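People wanted for a folding trial (clothes, on a bed, at home)

Plulik is looking for adults who put their laundry away on top of the bed. We have read a lot of tidying advice lately and we doubt most of it. Every book claims its fold saves space and time. Few say who measured that, or on what. A dining table and a stack of matching T-shirts is not how most of us do this job.

So we want ordinary bedrooms and ordinary piles. You would come to six sessions of 90 minutes each, spread over April, and sort, fold and stack clothes of different weights the way you normally do. In half the sessions you'll be asked to use a method from a popular guide. We'd like to hear if it annoys you.

Please apply if you fold at least once a week and have a double bed you can clear. A firm surface helps. Please don't apply if you sell organizing services or teach a folding method. We have had enough of those letters.

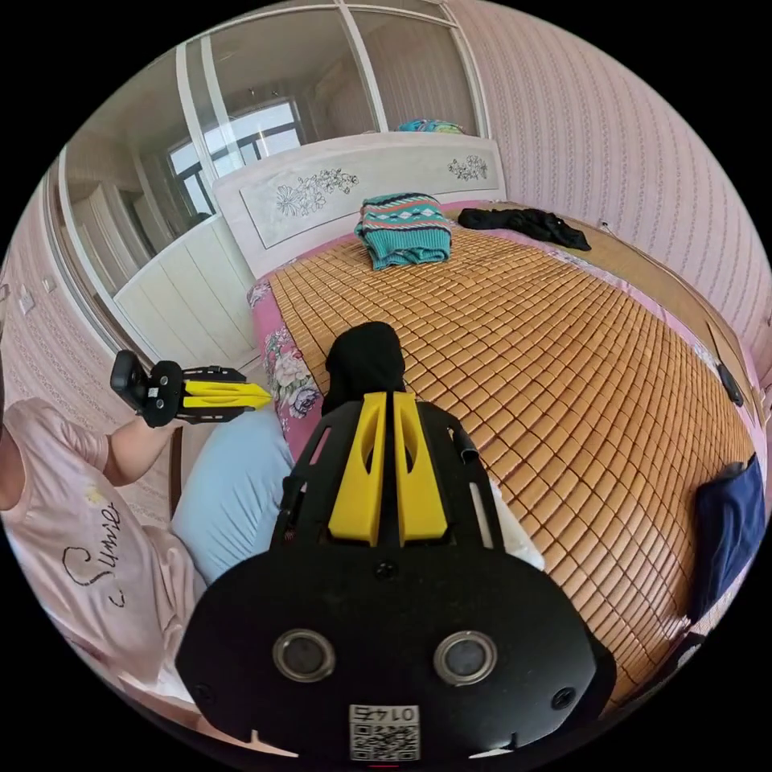 Knitwear is where we expect the advice to fall apart. A patterned sweater folded in thirds looks fine in a book, but we suspect it takes up as much shelf as one folded any old way. Dark clothes that get dropped in a heap until later are welcome too, and we won't ask you to pretend you deal with them right away.

Pay is $846 for all six sessions, paid at the end. There is no bonus for neatness. We can't promise your closet will look any better afterward, and we'd be wary of anyone who did.

To apply, write half a page to Linnea Midtbø at the Plulik office on what you fold, where, and which piece of tidying advice you trust least. Embla Wallin will call the people we want to meet.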